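Bergrennen Hollenstein: Startplatz nach Terminverschiebung noch gültig?

Kurvenkratzer
1. Februar 2018

Hallo, ich habe im Januar für das Bergrennen Hollenstein genannt und das Nenngeld überwiesen. Jetzt wurde der Termin um 2 Wochen verschoben. Gilt meine Nennung weiter oder muss ich neu melden?
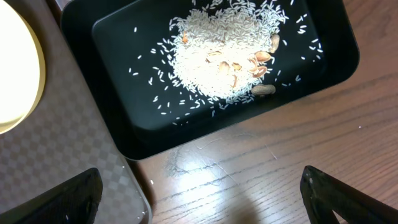
Ungekochter Langkornreis auf schwarzem Tablett

Im Nennportal steht bei mir nur »in Bearbeitung«.

Solent

Steht in der Ausschreibung unter Punkt 7. Bei einer Verschiebung bleibt die Nennung bestehen. Wer nicht kann, muss innerhalb von 6 Tagen schriftlich absagen und bekommt das Nenngeld bis auf 30 Euro zurück. Der Status ändert sich erst nach Nennschluss.

bergauf_Zoltis

War bei mir letztes Jahr auch so. Ruf halt an.

Kostico

Lizenz nicht vergessen, die muss am neuen Termin auch noch gültig sein.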